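News > Materials > Concrete and cement

Danen slag blend gets its first proper pour at Portela

September 23, 2024
Print this page | E-mail to a friend

I've been banging on about slag cement since March, so you can imagine how pleased I was to get an invite to the Portela yard last week! Standitz were casting the new loading slab with Danen, the ground slag they've started selling by the bag, and I got there just in time for the second lorry.

Sebastião Batista, who runs the mixing side, told me the slab took 119 cubic metres, all of it with the same blend (he wouldn't tell me the exact split, and I did ask twice). It's paler than ordinary grey concrete and a bit slower to set in cool weather, so the finishing crew had a long afternoon of it. They didn't seem to mind, there was cake.

The test cubes get crushed at 13 days and again at 100, which is an odd pair of numbers, but that's what the client wanted. I'll post the results when Sebastião sends them over.

Bags are 18 kilos each and Jostora will be stocking them for small jobs.

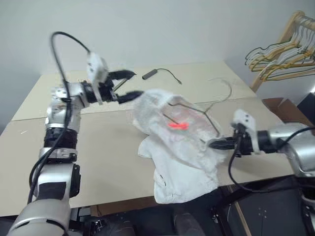 Also this week

Jostora have moved their trade counter round to the back gate, so don't queue at the front like I did.

Shares: 18 | Comments: 13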